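Workshop notebook, Thursday
Zainab Okafor
February

Started late because the stove wouldn't draw, so I sat with my coat on and read back over last week's notes, which were mostly me being cross about paste. I am less cross now. The second batch of wheat paste (the Cadness flour, sieved twice, soaked overnight and cooked very slowly) has come out smooth as custard, and I wish I had kept a note of how long it sat on the heat. Next time I shall write it down as I go and not on the bus home.

The job on the bench is still the Bornberg ledger, the big one with the split spine. I lifted the last of the old lining this morning with a barely damp poultice and a bone folder, and underneath were the original sewing supports, three of them whole and the fourth gone to crumbs at the tail end. I had been dreading a full resew, and I think we can get away without one! If I lace a new support alongside the bad one and catch the first and last sections to it, the middle of the book can stay exactly as it was sewn, which would please me very much.

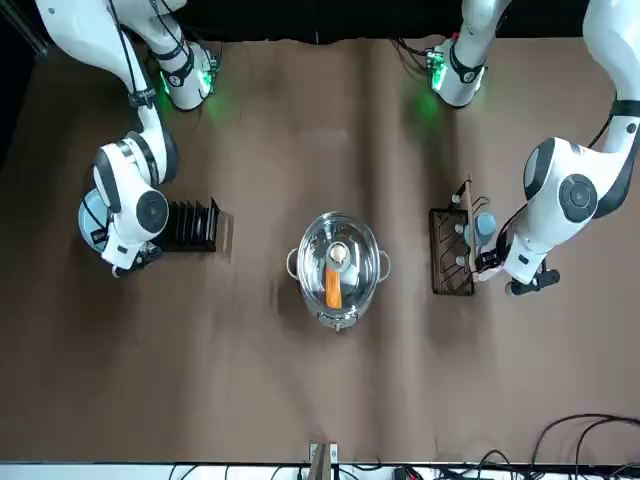 Notebook 17, p. 100

Leaf count done twice, once before tea and once after, and I got 795 both times, so that is what goes in the record. The pencil numbering in the corners goes wrong quite early on, where whoever did it turned over two leaves together, and it never recovers. I have left it alone. Please, if anybody is tempted to rub it out and start afresh, don't, as the index at the back was made from the wrong numbers and it is the only way to find anything.

Mending tissue: I tried the heavier Kerkeo on a spare scrap first and it dried with a hard line along the edge that you could feel with a fingertip. The lighter one is a nuisance to handle, it floats off if you so much as sigh near it, but it disappears into the page beautifully once it is pressed. So the lighter one for all the edge tears, and two layers at the gutter where the leaf has to bend. Toned a strip with weak tea for the title page. Slightly too yellow. Did another with the same tea let down by half and liked that better, so it is drying on the line by the sink. Don't move it, please.

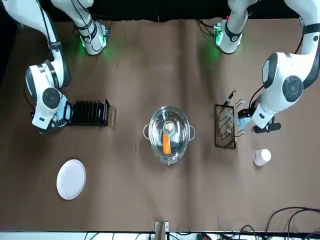
I did wonder about toning the lot while I had the tea made, but the inner leaves are so much whiter than the outer ones that it would only mean another pot for those, and I would rather do them in small lots and match each time by the window. The afternoon light is no good for it after three.

Boards next. The front one is sound apart from the corners, which are soft and have fanned out like an old pack of cards. Paste worked in between the layers with a thin spatula, then clamped between scraps of card with silicone paper on both sides. The back board has a long bow in it, and I am going to leave it under a light weight until next week and see whether it feels like coming down by itself. It may not, and I'm prepared to live with it.

Still to do: order linen thread (the 18 was too thin, go up one), ask the Olatunji people whether accession 1263 is this volume or its twin, and find the small brass weight, which I had in my hand yesterday.

Filed under: Bench Notes, Paper & Bindings

3 comments

pastepot: Lovely to hear you can keep the old sewing. I laced in a second support on a parish book last winter and it opens like a dream. Do you wax the thread for the catch stitches?

Zainab Okafor: Only the lightest pull across the beeswax, otherwise it squeaks going through and sets my teeth on edge.

Millboard Meg: Another vote for leaving wrong page numbers in peace. More tea recipes please!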